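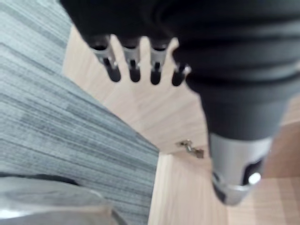

Brayden Turcotte wrote in to ask if the gray shows every crumb, becuase he put down something similar in his hallway and was vacuuming twice a day by the end of the first month.

Kornamden > Rooms > Back workroom > Gallery

Short answer for Brayden: no, not so far. The gray is streaky, light and dark mixed, fine lines all going one way. Lint gets lost in it. Sawdust doesn't, sawdust sits there and glows at you. Anything bright colored also stands out, good news if you drop pins with colored heads, bad news if you hate seeing them.

Quick intro for everyone else. These are from the back workroom at Kornamden, after we redid it in June. Small room. 117 square feet on paper and less than that once the shelves went back in. We wanted a soft gray floor, pale wood to work on, one strong color and then stop. Typing this on a lunch break.

The gray. We call this one Mao, after the sample book it came out of, the real shade name was a string of letters. Picked it over a darker one called Puder that looked great in the store and like a wet parking lot at our place. Take the sample home!! Put it on the floor, look at it in the morning and again at 9 pm with the lamps on. We didn't do that the first time and it cost us a second trip.

Budget was $200 for the floor and another $200 for the worktop side of things. Floor came in under. Worktop did not. The first wood we ordered was too yellow, went back, and the return shipping came out of our pocket. Lesson learned, more or less.

On direction, because two people asked. With a lined texture like this you have to pick which way the lines run before you cut anything. We went lengthwise. Crosswise makes a narrow room look wider, supposedly, but then the lines meet the door at a funny angle and I would have looked at it every single day. If you're doing it in pieces, mark an arrow on the back of each one with chalk. I skipped the arrows on 4 of them and had to lift those and turn them around.

Then the color. Kesine is what we've been calling the blue, it's the name on the lid of the little touch-up pot. Strong blue, slightly glossy, picks up paler highlights when light comes from one side. Went back and forth on matte. Matte scuffs and you can't wipe it. With the glossy you get fingerprints but they come off with a damp cloth. The thing that makes it work is the thin black line along the edge, it keeps the blue off the pale wood so they don't fight.

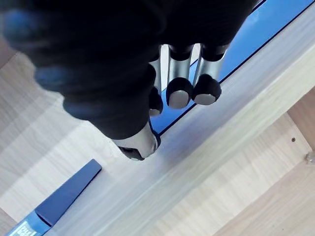
Without that line I think the whole thing would look like a kids' table. We tried a white edge on a scrap first and it went gray with handling in a week. Black hides it.

The wood is on the pale side and staying that way. No stain, no orange oil. Wipe, dry, done. It does mark if you leave a mug on it, so coasters, or a folded rag, whatever's near.

Still to do: trim by the door, a better lamp, something for the cords. The shelf paint doesn't match the blue and was never going to, leaving it. Will add more pictures when the trim is on, probably not before the end of summer.

Brayden, if you're still deciding, bring a piece of your wood with you when you look at grays. Same light, side by side on the floor. And get a bit extra, we came up short at the doorway and the next roll was a tiny bit off. You can see it if you know wher to look. I know where to look.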